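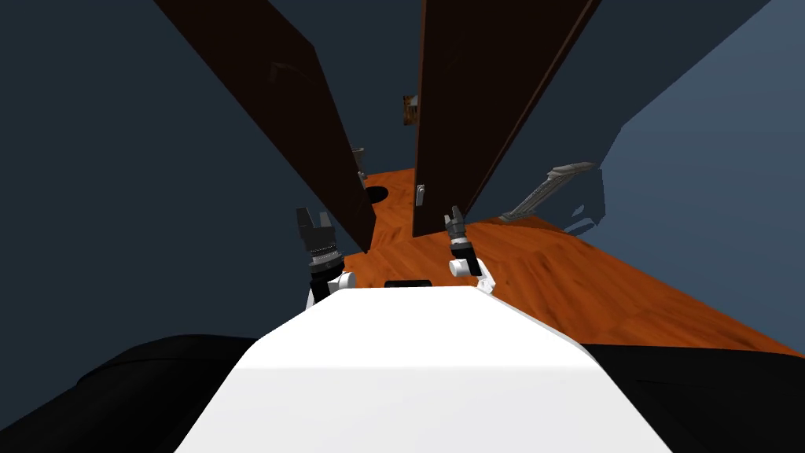
Two grippers, raised and ready, in a computer-rendered scene.

In Praise of the Cheap Monster
By Jin-sol Pyo
13 Nov 2025
23 comments | 56 shares

I watched "The Clay Tenant of Bruvorthorpe" again in February, for what must be the fifth time, and I'm still grinning. It's a low-budget creature feature that played a handful of drive-ins and then vanished, and I love every lumpy minute of it! The monster is a man in a sack with cardboard gills. When he climbs the cellar stairs he has to hold the handrail - and the camera stays on him the whole way up, because the director, Lestov, clearly adored that suit and wanted us to see all of it.

People laugh at this stuff, and sure, I laugh too. But I get more out of that handrail than out of most of the big releases I paid for this year. Somebody sewed that sack. Somebody was hot and half blind inside it, trying to be scary (and in the graveyard scene, he really is).

Monsters live or die by their hands, if you ask me. Lestov's creature wears oversized gardening gloves, and the actor, Ishida, keeps the fingers stretched wide in nearly every shot, so you sit there waiting for them to close. Even two plain bars can do it: look at the pale-faced fingers on that rendered gripper, with the wide gap between them, and tell me you don't want to know what's going in there. Ishida makes us wait until the last reel, and when he finally grabs the mayor's hat, the whole room at the Besow revival house screamed.

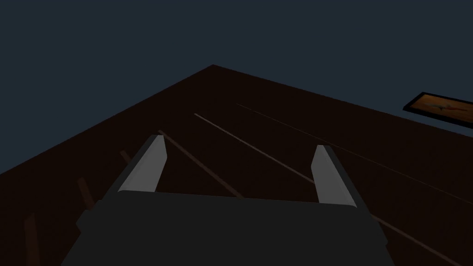 Sound is the other thing Lestov got right. The creature never roars - it hums, a little off key, and you start hearing it before you see him. I caught myself humming it on the drive home, windows down, happy as anything. Those fingers up there, one leaning left and the other almost upright, could use a hum like that too. Go find this movie, and bring a friend who scares easily!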